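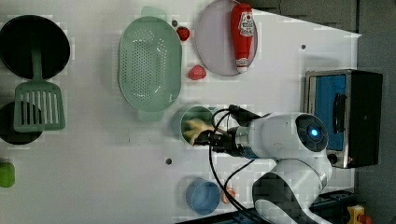
Vega Robles wrote in to ask whether the pan really has to be seasoned before the first meal, or whether a good wash would do, and she wanted the answer near the front of the guide where she could find it. Fair enough, Vega! Yes, please season it. Washing takes off the shipping wax, and once that's gone the bare steel has no protection at all until you build some up. So we've moved the whole business forward to Section 2, ahead of the recipes and the storage notes, and we've tried to write it the way we'd explain it to a friend across the kitchen counter.

Section 2: Getting Your Mustier Carbon Steel Pan Ready

This section covers washing, drying, seasoning and the first few meals. Set aside an afternoon the first time through. Most of that is oven time and cooling time, and you can get on with other things while it happens, but you do need to be at home and you do need the oven to yourself. If you've bought the pan and the lid together, put the lid away for now. It isn't seasoned and it shouldn't go in the oven with the pan.

What you'll need

Dish soap and a stiff brush or scouring pad
Two or three clean cotton rags that you don't mind staining
A neutral oil with a high smoke point (grapeseed and canola are both fine)
Aluminum foil or an old baking sheet
Thick, dry oven mitts

Caution: The handle is steel all the way through and gets every bit as hot as the rest of the pan. Leave a mitt over it after you take the pan out of the oven, so that anyone wandering into the kitchen knows to keep their hands off.

2.1 Taking off the shipping wax

1. Peel off the paper label. If it leaves glue behind, rub the spot with a little cooking oil, wait a few minutes and wipe.

2. Run the hottest tap water your hands can stand and fill the sink partway. Let the pan sit in it for ten minutes so the wax softens.

3. Scrub the inside, the outside, the rim and the underside of the handle with soap. Go at it harder than you think is polite. This is the one time in the pan's life when we'll ask you to scrub like that.

4. Rinse, then run a fingertip across the middle. If it still feels tacky or slippery, go back to step 3.

5. Dry the pan with a towel right away, then set it over low heat for a minute or two until the last of the moisture is gone.

Note: Bare steel can start to rust surprisingly fast, particularly in a damp kitchen. A few orange specks are no cause for alarm. Scrub them off, dry the pan again and carry on.

2.2 Seasoning in the oven

1. Put one rack in the middle of the oven and another beneath it. Lay the foil or the old baking sheet on the lower rack to catch drips.

2. Heat the oven to 450 degrees. Open a window or switch on the fan – there will be a smell, and possibly a little smoke.

3. While the pan is still warm from drying, put a teaspoon of oil in it and rub it over every surface, inside and out, handle included.

4. Take a clean rag and wipe the oil off again, as though you'd put it on by mistake. The pan should look nearly dry. We know this feels wrong, and it's the step people are most tempted to hurry, but thick oil bakes into sticky brown puddles and you'll be back at the sink.

5. Place the pan upside down on the middle rack and close the door.

6. Bake for one hour, then turn the oven off and leave the pan where it is until it has cooled completely.

7. Repeat steps 2 to 6, warming the pan gently on the stove before you oil it again. We recommend 2 full rounds before the first meal. You can do up to four if you're enjoying yourself, though everyday cooking will take care of the rest.

Note: After the first round the color may be bronze, gold, bluish or a patchy mix of all of them. It evens out and darkens with use. Our test pan at the Jukmont kitchen looked like a tortoise for most of February and cooked beautifully the whole time.

Caution: Never put cold water into a hot pan. The sudden change can warp the base, and a warped base will rock on a flat cooktop forever after.

2.3 The first few meals

Start with things that bring some fat along with them. Fried potatoes, onions and pork chops are all good company for a new pan. Please hold off on tomatoes, wine, vinegar and lemon until you've cooked in it a dozen times or so, as acid will strip a young seasoning right back.

1. Warm the empty pan over medium-low heat for two or three minutes.

2. Add the oil and let it spread before the food goes in.

3. Leave the food alone until it lets go by itself. If the potatoes cling when you nudge them, give them another minute.

4. Wood, silicone and nylon tools are kindest to a new surface. Don't leave a plastic one resting in the pan over the heat.

5. Once the pan has cooled to warm, wipe it out, rinse it, dry it on the stove and rub in a drop of oil before you put it away.

2.4 If something goes wrong

Sticky patches: too much oil went on. Put the pan back in the oven upside down for another hour, with no added oil. If the patches are still there, scrub them and season again.

Flaking: scrub the loose bits away with coarse salt and a rag, then do one more round from 2.2.

Eggs stick: they nearly always do at first. Use more butter and lower heat, and try again in a couple of weeks.

Replacement lids are listed under part 367 in the Clekow parts sheet, and the helper handle is part 1667. Have the number ready when you order. Section 3 covers storage and stacking.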